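Writing house rules for an arm that handles drinks

Most safety binders for small robot arms are copied from somebody else's safety binder. I have read plenty of them, and the one we inherited at Drarnell had 83 rules, of which the operators could recite 2. What follows is how we cut it down. I make no promise that it suits your shop.

Before you start

Get the risk assessment for your actual cell, the arm's manual, and one person who runs the thing every day. Ours was Precious Samonte. If all you have is a certificate saying the arm is "collaborative," you have very little. The label covers the arm as sold. Your gripper, your cables and whatever is in the cup are your problem.

Step 1. Write the rule about liquids first

Decide which containers may be on the table during a run, and how full. "Keep liquids away from electronics" is useless when the job is moving drinks.

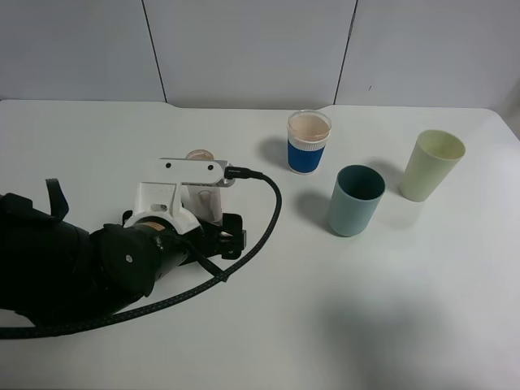
Cable routing deserves its own rule, and "cables shall be tidy" is not one. Say where the slack goes and who checks it. A braided cable that plugs into the end of the gripper bar and loops down across the same tabletop as the cups has two ways to cause trouble: it can snag a cup, and it can sit in a spill. Our rule says the loop must clear every standing container through the full motion, checked at slow speed before the first run.

Step 2. Be suspicious of covers

Fabric sleeves and plastic wrap keep splashes off, up to a point. They are not a sealing rating, whatever the supplier's brochure hints. Write down what the cover is for, when it gets changed, and that it must never hide the stop button or a warning label. Rui Figueiredo wanted to list ours as a safety measure. I said no, and I'd say it again.

Step 3. Put the stop test in the log

Press the button at the start of each shift with the arm moving slowly and nothing in the gripper. Initial it. A log with the same pen and the same slant for all of August tells you what you need to know.

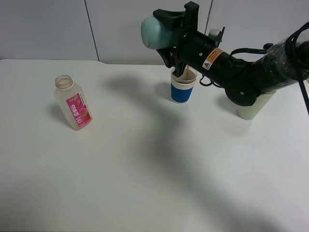
Step 4. Say what happens after a spill

Stop the arm, cut power to the gripper, wipe from the cable side outward, and look inside the connector before you power up again. Wilfredo Buenaventura argued for a 3000-word procedure here. We have four lines taped by the switch – people read those.

Step 5. Delete things

Go through what's left with the operator and ask when each rule last changed what anyone did. If neither of you can say, check that the law, the manual or your risk assessment doesn't require it, then strike it. Repeat when you change the gripper, the cups or the drink.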